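### 4.2 Handgelenkkamera und Greifer abgleichen

Jetzt wird es spannend: Der Arm bekommt seinen neuen Greifer, und ihr seht zum ersten Mal, was die Kamera am Handgelenk daraus macht. Gilt für Greifer A (Parallelbacken, Masri) und Greifer B (Fekwood).

1. Arm in Parkposition fahren, Antrieb aus, Not-Halt drücken.
2. Greifer aufsetzen und die Schrauben über Kreuz mit 5 Nm anziehen.
3. Kamerakabel einstecken, Not-Halt lösen, Steuerung starten. Der Start dauert fast 18 Sekunden - bitte nicht dazwischen klicken.
4. Livebild öffnen und den Arm langsam schwenken. Die Verkleidung darf ruhig viel Platz im Bild einnehmen. Wichtig ist, dass der quadratische Schwarz-Weiß-Marker auf dem zylindrischen Teil komplett sichtbar bleibt, auch bei leicht schrägem Blick. 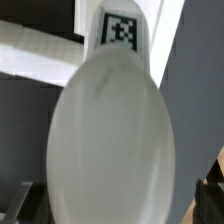 5. Schwenk stoppen und Einzelbild speichern. Ist der Marker in der Bewegung leicht unscharf, die Belichtungszeit auf Stufe 14 senken und den Schwenk wiederholen.
6. Unter *Werkzeug > Vergleich* den zweiten Greifer anlegen und die Schritte 1 bis 5 noch einmal durchgehen.

**Achtung:** Während des Schwenks nicht in den Arbeitsbereich greifen!

**Hinweis:** Sehr helle Flächen im Hintergrund überstrahlen schnell. Munther Harb hat in Skirkberg die automatische Belichtung abgeschaltet und den Wert 210 fest eingetragen. Seitdem läuft die Erkennung bei beiden Greifern wunderbar ruhig, das Ausprobieren lohnt sich wirklich!

### 4.3 Ergebnisse ablegen

Einzelbilder und Messwerte landen im Ordner `vergleich`, je Greifer ein Unterordner. Einstellungen, die vom Standard abweichen, bitte in die Datei `notizen.md` schreiben. Fragen zur Auswertung gehen an Jadwiga Sobczak.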